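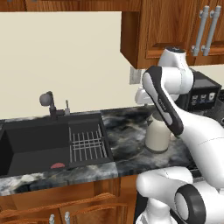

How to prepare a story behind a hymn for the radio

Many people know the words of an old hymn but they do not know who wrote it, or what was happening in this person's life. A short story before the song helps them to listen again. I have prepared such stories for the Sunday music programme of our parish station in Clondano for several years, and I made most of the mistakes already, so perhaps you can avoid some of them.

What you need

One hymn or gospel song, with the right to play the recording.
A hymnal which gives the names of the writer and the composer.
Two sources for the story, if you can find them.
A pencil, paper, and a clock that shows seconds.

Step 1. Choose the song first

Do not look for a wonderful story and then search for a song to go with it. Start from something your listeners sing already. Look at the bottom of the page in the hymnal, where the names and years are printed in small letters. Sometimes the words and the tune were made by different people who never met. Decide at once which of them you will talk about. You do not have time for both.

Step 2. Check if the story is true

This is the longest part. Stories about hymns travel from one book to another, and on the way they become more beautiful. The writer was rich, then he lost everything in one night, then he wrote all the verses before breakfast. Maybe it was so. But look for a letter, a newspaper or an early edition, and compare the dates. My first script was about a sailor who wrote his song in a storm. After the broadcast Fernanda Tavares, who plays the organ at Cardoso chapel, sent me a copy of the first printing. It was older than the ship.

If you cannot confirm something but you still want to tell it, say "it is told that" or "the family remembered". Say this once, clearly, and go on.

Step 3. Write 450 words

Read slowly, 450 words take a little more than three minutes. When I began, I wrote 2580 words for one hymn and was very proud of them, and there was no time left for the singing. Write everything if you must, then cut. Keep only one turning point in the person's life. Childhood, prizes and the names of the children can nearly always go.

Short sentences are better for the ear. Put the name of the person early and repeat it, for a listener cannot look back up the page. Numbers are also difficult to hear. "When she was still young" is often enough.

Step 4. Give the listener a place to stand

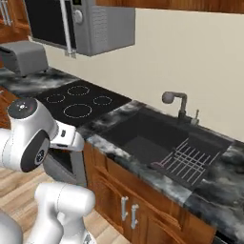
A story of faith easily becomes a row of big words: grace, despair, forgiveness. These words are true, but on the radio they pass by like telegraph poles. Put one or two ordinary things next to them. Suppose a woman tells you that she first forgave her brother while she was cooking. You could say "in her kitchen", and the listener sees almost nothing. Or you could mention an oven door with a silver handle, hanging slightly open under a black cooktop, and already they are in the room with her. Of course the detail must come from her and not from you. Ask people what was in front of their eyes, and wait for the answer.

With a writer who died long ago you cannot ask. Then use only what the letters give you, even if it is just the name of the street.

Step 5. Read it aloud to someone

I read mine to Olaia Sarmiento, who is our announcer in the morning. She stops me when a sentence is too long for her breath. Mark these places with a line and breathe there. Write difficult names by their sound, above the word. Thắng Đặng once wrote his own name this way for us on a card, and the card is still on the studio wall.

Do not use a special holy voice. Speak as you would speak at the door after the service.

Step 6. Lead into the music

Your last sentence should give the title and who is singing, nothing more. Do not explain what the hymn means – the verse will do it. Leave two seconds of silence before the recording starts. It feels very long in the studio, but at home it is only a pause.

If something is wrong

The script is too long: take out the first paragraph. Usually the story begins in the second one.

You find two versions of the story: tell the older one and mention that another exists.

A listener writes to correct you: thank them, check it, and read the correction in the next programme before the first song. Keep the letter together with the script. I have a folder of 20 such letters, and some of the best songs came to me from there.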